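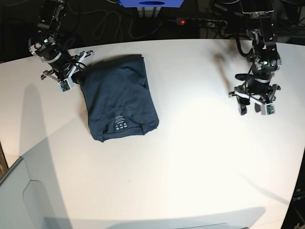

A Talk With the Maker of Flulmont

I found Flulmont the way I find most comics, which is by picking up the one with the best spine. I was in a shop to get out of the rain, I had a train to catch, and I ended up missing it because I was standing between the shelves reading about otters who run a ferry. So when the person who writes and draws it agreed to talk to me I was pretty excited (and I'd reread the whole thing twice by then, all 179 pages of the first book).

If you haven't read it: Flulmont is a river town built on stilts, and the otters who live there carry goods and passengers to the far bank, where the hares farm. The water has been rising since before anyone was born. Irna is the youngest pilot on the ferry and she's not very good at it yet. That's the setup, and for a long stretch that's also the plot, and I loved it for that.

"The first version had a war in it," the author told me. "Of course it did! I was twenty-three and I thought a book with animals and cloaks had to have a war. I drew 200 pages of it. Then I read them back and the only bits I liked were the ones where they were loading the boat."

I asked what happened to those pages. "They're in a flat drawer. I took eight panels out of them and redrew those for the second chapter. The rest can stay where it is."

We talked for a long time about the ropes. There are so many ropes in this book, and every one of them looks like it's holding something up. The author grew up near a working harbor and spent summers getting yelled at for coiling line the wrong way, and it shows. There's a spread in chapter four, where Irna has to splice a tow line in the dark, that I could probably use as instructions.

"A reader wrote to me to say the splice was wrong," the author said. "And it was! One strand goes under where it should go over. I fixed it for the second printing. I was so happy somebody had checked."

The lettering is all done by hand, in ink, straight on the board. I wanted to know why, when it must add weeks to every chapter.

"It adds months. But I can't write dialogue on a computer, I get too wordy. If I have to letter every word with a pen, I cut. Old Szabo talks the way he does because my hand was sore that winter."

Szabo is the ferry master, for those who haven't met him, and he's my favorite. He says almost nothing for the whole of the first book. He points at things. In chapter six he finally gets a full speech, three balloons long, and it's about how to dry a wet sail, and I teared up a little on the bus.
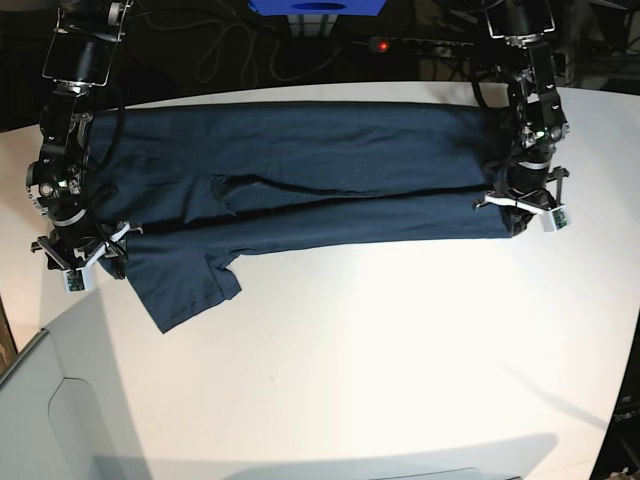 I said so, and the author laughed and told me that the sail speech was the hardest page in the book. It went through five drafts. In one of them he talked about his brother, and it was much sadder, and it got cut because it felt like something a character says when the writer wants you to cry.

"He'd never say it. He'd tell you how to dry the sail."

The colors deserve a mention too. Everything on the town side of the river is in grays and a kind of mustard, and then you cross over to the fields at Helitz and there's suddenly green, a lot of it. I'd taken it for a mood thing. The author says it's just moss and mud. "I painted what I thought would grow there. Flulmont doesn't get any sun, it's under a cliff. I have a map."

I got to see the map, by the way. It's enormous, taped together out of old packing paper, and it has a key in the corner with symbols for things that haven't turned up in the story yet. I asked about a little drawing of a bell, way up the river. I was told to wait.

The whole story is planned at 440 pages over two books, so the second one will be the longer of the pair. Pencils are finished up to the flood. The inks are going slower, partly on account of rain, which the author draws one stroke at a time and regrets every single day.

"I keep thinking I'll find a faster way to do it. Then I try the faster way and it looks like hair."

Book two should be out in April. Irna gets her own boat in it, and Szabo, I'm promised, has at least one more speech. I asked what it was about, and the answer was tar.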